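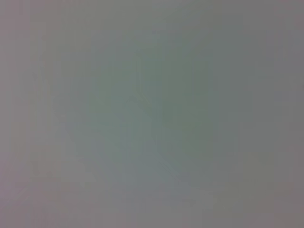 Figure 4. Gray field, green tint toward the center.

Section 4. Setting Up Exchange Rates and Revaluation

Applies to Flakilow Ledger, all editions with the multi-currency option
Last revised 8/25/18

Before you start

You need administrator rights in Flakilow and the fiscal calendar must already be in place (see Section 2). The chart of accounts must contain at least one account for realized gains and losses and a separate account for unrealized gains and losses. The program will let you point both settings at the same account, but the revaluation report will then show a single combined figure and the reversing entries will be hard to trace.

Decide on the base currency before you go further. The base currency is the one in which the company keeps its books and files its statements. It is not necessarily the currency in which most sales are made.

CAUTION: The base currency cannot be changed after the first journal entry is posted. The only way to change it later is to close the company file, create a new one and bring the opening balances across by hand.

4.1 Turning on multi-currency

1. Open Setup > Company > Currency.
2. Check the box marked Use more than one currency.
3. Pick the base currency from the list. The list is sorted by three-letter code, not by country name.
4. Click Save. Flakilow rebuilds its index tables. On a company file with 3,632 open items this took less than a minute in our tests; older hardware will be slower.
5. Sign out and sign back in. The Currency menu does not appear until you do.

Note: All other users must be signed out during step 4. If one is still connected, the program stops with the message "Company file in use" and makes no changes.

4.2 Adding currencies

1. Open Currency > Currency List and click New.
2. Type the three-letter code. Flakilow fills in the name and the number of decimal places.
3. Check the decimal places. Most currencies use two. A few use none, and a few use three. Changing this value after posting will not round old entries again.
4. In the Quote unit box, enter how many units of the foreign currency the rate refers to. Leave this at one unless your rate source quotes per 100 units, as is often done for currencies with a low unit value.
5. In the Quote direction box, choose Direct or Indirect.
6. Click Save and repeat for each currency you need.

Direct means the rate gives the amount of base currency for the quote unit of foreign currency. Indirect means the rate gives the amount of foreign currency for one unit of base currency. With Indirect selected, the Quote unit box is grayed out.

CAUTION: A wrong quote direction is the most common cause of large false gains and losses. Compare the first converted invoice with a calculation done outside the program before you post a batch.

4.3 Connecting a rate source

Rates can be typed in, read from a file or collected from a rate service. The two services supported in this release are Albers and Jevach. Both require a separate subscription and an access key, which the service sends to the subscriber directly. Flakilow cannot issue or reset these keys.

1. Open Currency > Rate Sources and click New.
2. Choose Albers, Jevach or File.
3. For Albers or Jevach, paste the access key into the Key box. Remove any spaces at the beginning or end of the key.
4. For File, enter the folder path. The file must be plain text with one rate per line, in the order date, currency code, rate.
5. Choose the rate type: Closing, Midday or Monthly Average.
6. Set the collection time. Use the local time of the server, not of your workstation.
7. Click Test. The program collects one rate and displays it without saving it.
8. If the rate looks right, click Activate.

Note: Albers leaves out weekends and bank holidays. Jevach repeats the last available rate for those days. If you switch from one to the other, the number of entries in the rate table will change, but posted amounts will not.

Note: Monthly Average rates are available only after the month has ended. An average for February, for instance, cannot be used on documents posted during February. Use Closing or Midday for daily work and keep the average for translating income statement accounts.

4.4 What happens when a rate is missing

The setting is under Currency > Options > Missing rate. There are three choices.

Stop – the document cannot be posted until a rate is entered. This is the default.

Use last – the most recent earlier rate is used and the document is marked with an L in the rate column.

Ask – the user is shown the last rate and may accept it or type another. Typed rates are marked with an M.

If you choose Use last, also fill in the Maximum age box. A blank box means no limit, and a rate collected long ago will be used without warning.

4.5 Tolerance check

The tolerance check compares each new rate with the one before it. When the change is larger than the percentage you enter, the rate is held for approval and is not used.

1. Open Currency > Options > Tolerance.
2. Enter a percentage for each currency, or one value on the All others line.
3. Choose who receives the notice.
4. Click Save.

Set the value with the currency in mind. A pegged currency that moves by even a small amount deserves a look, while a freely floating one may pass the same limit several times in an unsettled month. Too low a value leads to rates being approved without being read.

4.6 Running a revaluation

Revaluation restates open foreign balances at the rate on the closing date. It covers receivables, payables, bank accounts and any loan accounts marked as monetary. Inventory and fixed assets are left at their original rates.

1. Post or delete all draft documents for the period.
2. Open Currency > Revaluation and click New run.
3. Enter the closing date and the rate type.
4. Click Preview. The preview lists each balance, its old value, its new value and the difference.
5. Check the total of the difference column against the exposure report.
6. Click Post. Flakilow writes one entry per currency and account, plus a reversing entry dated the first day of the next period.

The calendar must have the next period open, or step 6 will fail. Companies that use 13 periods should run the year-end revaluation in the adjustment period only. Running it in the period before as well will give two reversing entries.

CAUTION: Do not edit a reversing entry. To correct a run, open it in the list, click Cancel run and start again from step 2.

4.7 Companies that report to a parent

If the company file is linked to a Hernness consolidation file, the parent's rates take priority for translation but not for daily posting. The two sets are stored in separate tables and may differ slightly. Do not copy one over the other.

1. Open Currency > Group and enter the link code supplied by the parent.
2. Choose Receive rates.
3. Map each local currency code to the group code.
4. Click Send test. The status line should change to Linked.

If the status line stays at Waiting, check that the link code was entered in capital letters. Messages and error codes for the link are listed in Appendix C.

Continue with Section 5, Bank Accounts in Foreign Currency.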